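Prandard Residents' Association Forum
Board: Building Rules and Notices
Topic: Proposed amendment to shared storage policy

Posted by: G_Lencho (Moderator)
June 17, 2019

Members are advised that the draft storage policy for the Skurnthorpe building is open for comment. Under the draft, each household would be assigned one compartment in the second-floor utility room. Items left on the floor would be removed after written notice. Please confine replies to the text of the draft. 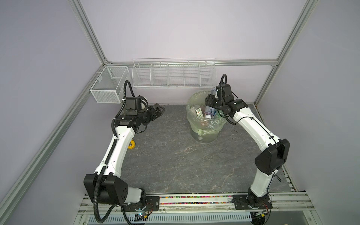

Section 4 of the draft concerns labeling and has drawn the most correspondence to date. It would require each household to mark its compartment with a unit number and to renew the mark every February. Open wire shelving of the kind on the back wall, a long white basket with five compartments, would satisfy the section, as would any closed cabinet of similar width. Adhesive labels applied directly to painted walls would not be permitted.

Posted by: R.Blackwood_311

I wish to record an objection to Section 4. Open shelving offers no privacy and no security. The previous policy allowed residents to fit a lock at their own expense, and I see no provision for this in the draft. I would ask that the right be restored before any vote is taken.

Posted by: helmi_ojala

With respect to the previous member, locks were the source of the difficulty at the Curna building. Compartments remained locked long after residents had moved out, and the association paid $765 to have them opened. I support the draft as written, apart from the notice period in Section 6, where no length is given.

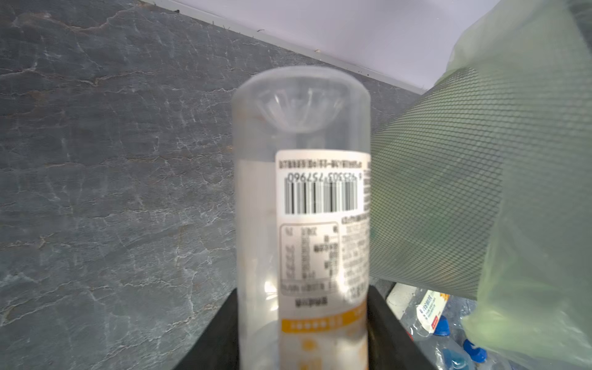
A notice period of two weeks would be reasonable. Residents who travel for work should also be able to name another household to receive notices on their behalf.

Posted by: KirosM

I agree on the notice period. I do not agree on locks. One poorly managed case at Curna should not decide the matter for Skurnthorpe. A refundable deposit of $200 would meet the cost of opening an abandoned compartment.

Posted by: R.Blackwood_311

I would accept a deposit on those terms.

Posted by: helmi_ojala

I would not. A deposit of that size excludes some households from a service their dues already cover.

Posted by: G_Lencho (Moderator)

Both positions have been noted. Mr. Spahić will circulate revised wording for Sections 4 and 6. Comments on the deposit should be made in a separate topic.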